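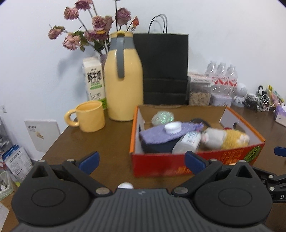 Cerndale Welcome Box Group – Minutes of the July Meeting

Search this site Search Clear

Held 30 July 2025, 6.30 pm, in the back room at Zutedine
Present: Mereana Ellery (chair), Lụa Tăng, Toàn Phí, Shirin Mazandarani
Apology: Lourenço Veloso (sent notes by email, read out under item 3)
Minutes: Shirin Mazandarani

1. Last meeting

June minutes taken as read. Toàn asked that "ribbon" in item 5 be changed to "string", and everyone agreed. Moved Lụa, seconded Toàn.

2. Numbers for the December boxes

Mereana had wonderful news! Zultevden has agreed to give us shelf space until the end of the year, so we can pack as we go and skip the mad weekend we had last time. The target is 300 boxes. Names have been received for 132 so far, and Lụa expects the Bùi bakery sign-up sheet to bring in plenty more once it goes up beside the till. Balance in the account is $2,132, with the printer's bill still to come out of that.

Toàn asked whether the target was too ambitious. Good discussion. The feeling in the room was that we should keep it where it is and look at it again in September.

3. The box itself

The orange-red box with the printed decorations and white interior was a big hit. Lụa loves how bright it looks with the flap folded back and thinks we should leave the outside alone, no stickers. Agreed.

Lourenço's notes: he likes the colour, would prefer a deeper box, and wants to know if the flaps will hold with the soft things pushed up against them. Toàn will stack a few filled boxes at home for a week and report back.

4. What goes in

We had a layout on the brown table and talked about what should stay, and this took up most of the evening (happily!).

Plush cat, white and yellow – stays. No debate at all.
Lavender knitted pouch – stays. Mereana would like more in other colours and will ask the Thursday knitters. The round white lid can travel on top of it.
Green-and-white ball – stays for the family boxes. Shirin thinks the single-person boxes could have something else in that corner. Ideas to Shirin by email, please.
Navy fabric item – stays, folded flat under the pouch.
White plastic bottle – Lụa to check that whatever goes in a bottle has a label people can read easily. If we do keep bottles, pack them standing up.
Cables – no cables in the finished boxes.
Red rose – new suggestion from Lụa, see below.

Lụa's idea is one artificial red rose per box, laid in last so it is the first thing people find when they open up. She spoke beautifully about it. Toàn worried about the petals getting squashed and suggested laying it on its side along the edge. Mereana was won over on the spot. Agreed to order 26 to start with and try them in the first batch. 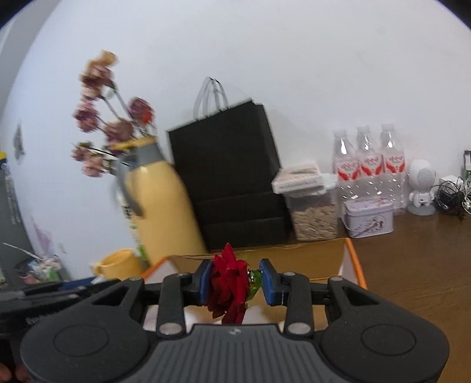
Item 4: the red rose at the open box, with the yellow jug behind.

5. Food and drink

Shirin raised whether a box should include breakfast things. Granola in a clear container looks lovely and keeps well, so yes to granola. Fresh milk can't go in for obvious reasons, but Lụa offered to write a small card listing the shops in Cerndale that stock 鲜牛奶 and other familiar groceries. Everyone thought this was a terrific idea, and Toàn would like the card in Vietnamese as well. Bottled water: not for the boxes, they are heavy enough already.

6. Table display for the open afternoon

Mereana wants the display to feel like somebody's kitchen. The pale yellow jug and the matching-coloured mug are perfect together, and the dusty pink and mauve roses bring the whole table up a notch. Keep all of it. The little white robot figurine can stay too – Toàn is sure the kids will go straight to it.

Black paper bags with rope handles to be used for carrying boxes home. Toàn to price a bundle.

7. Actions

Toàn – stacking test; price of black bags
Lụa – order roses; draft grocery card; bottle labels; sheet to the Bùi bakery
Mereana – knitters; thank-you note to Zultevden
Shirin – collect ideas for the single-person boxes; send these minutes to Lourenço

8. Other business

Lụa asked for the heater to be switched on before people arrive next time. Noted with feeling.

Meeting closed 8.10 pm. Next meeting same room, last Wednesday in August. Toàn is bringing cake.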